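Progress report to Climolitz, second period
Project Brikeo: teaching two-arm tasks by remote control
Prepared by Olga Insaurralde

In this period we recorded 2,107 demonstrations in the simulator, against the 2,000 that were promised in the work plan. Each one was made by an operator who moves both arms with hand controllers and watches through the wrist cameras. We have now 24 rooms in the simulator, and the operators change room after every session.
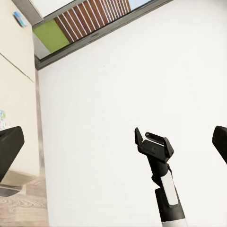
The most difficult task remains the handover between the two grippers. Operators lose the object from view when one wrist turns too far, and then they must go back and begin again. We tried three small changes to the controllers. The slower wrist speed was the one they preferred, and we have kept it.

Training of the first model started in August on the Farnamum computers. I cannot report success rates yet, as the test on the handover task is not finished.

For the next period we ask to move part of the travel money to operator hours. Nzioka has agreed to lend us a second pair of controllers, so two people could record at the same time. The revised budget is in the annex.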